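Avmont Rentals – Kitchen and Plumbing Walk-Through, Unit 626
Inspector: Freya Hebden
February 2019
Building: Curnness Court, third floor
Last full inspection: December, by Damo Property Services

Key: OK / FIX / RECHECK / NOT SEEN

General comments before the list

The December report marks every line OK. I have trouble with that. The same report gives the unit a gas range, and the range is electric. Somebody may have filled in the wrong unit number, or nobody opened the door. Either way I did not carry any of the December results forward, and I would ask the office not to do so for the other units on this floor until they are looked at again.

1. Shutoff valves under sink – FIX
Hot side turns and closes. Cold side turns but water keeps coming at a good trickle. The tenant says it has done this since move-in. Replace the valve. Do not tighten the packing nut and call it done, as was tried in the unit below.

2. Supply lines – OK
Braided, no rust at the crimps. No date tag, so age unknown.

3. Trap and drain arm – RECHECK
Dry when I felt it, dry after filling and letting go both bowls. There is an old stain on the cabinet floor the size of a dinner plate. The work order says "leak repaired" and gives no part and no name. I put a paper towel under the trap and asked the tenant to leave it there.

4. Garbage disposal – N/A
None fitted. December report: "disposal runs quietly."

5. Outlets near water – FIX
Left of the range: test button trips, reset works. Right of the sink: test button does nothing. My plug-in tester shows it is wired correctly but has no ground fault protection. The sticker on the cover plate says it does. Stickers are cheap. Needs an electrician before anyone signs for this room.

6. Hot water temperature – FIX
Well past the 120 mark on my thermometer after a minute of running. There is a small child in the unit. Turn down the heater and test again at the tap, not at the dial.

7. Range and anti-tip bracket – FIX
No bracket. I pulled the range forward and looked. The bracket was on the floor behind it, still in its bag with the screws.

8. Range hood – RECHECK
Fan runs on both speeds. Filter is heavy with grease. I could not confirm where the duct goes. The plans show it going outside, and I have seen what the plans are worth in this building.

9. Smoke alarm, hallway outside kitchen – OK
Sounded on test. Date on the back is within its life. Tenant says it goes off with toast, and I told her to please leave the battery in anyway.

10. Fire extinguisher – FIX
Gauge in the green but the pin is held in with a twist tie, and the seal is gone. Swap it out.

11. Caulk, counter to wall – RECHECK
Fresh bead, neatly done, laid straight over the old one. It will look fine until summer. I want to see it again then.

12. Cabinet doors and hinges – OK
One loose screw, tightened on the spot.

13. Floor – OK
No soft spots, including in front of the sink, where I expected one.

14. Windows and screens – NOT SEEN
Window was blocked by shelving and I was not going to move the tenant's dishes. Marked as not seen, which is a box more people should use.

Costs

Cropper Plumbing quoted $300 for the valve, which includes the trip. I think that is high for one valve. If they do the 4 units with the same complaint on one visit, the trip charge should drop, and the office should ask before agreeing. The range bracket costs nothing, as we own it already. Allow $40 for the extinguisher.

On the planned refit

The office wants to know if new sinks and faucets would take care of the plumbing items. They would not. Items 1, 3 and 6 are all behind or below what gets replaced, and a new faucet on a bad valve is still on a bad valve. If the refit goes ahead, have the valves changed first – and have someone check them with the water on.

Result: NOT PASSED. Reinspect when items 1, 5, 6, 7 and 10 are closed. Please send receipts with part numbers. A note reading "done" will be sent back.

F. Hebden

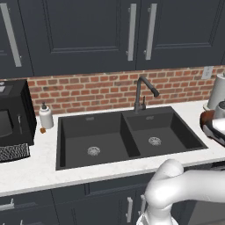
Computer rendering: black double-basin sink with pull-down faucet and brick backsplash.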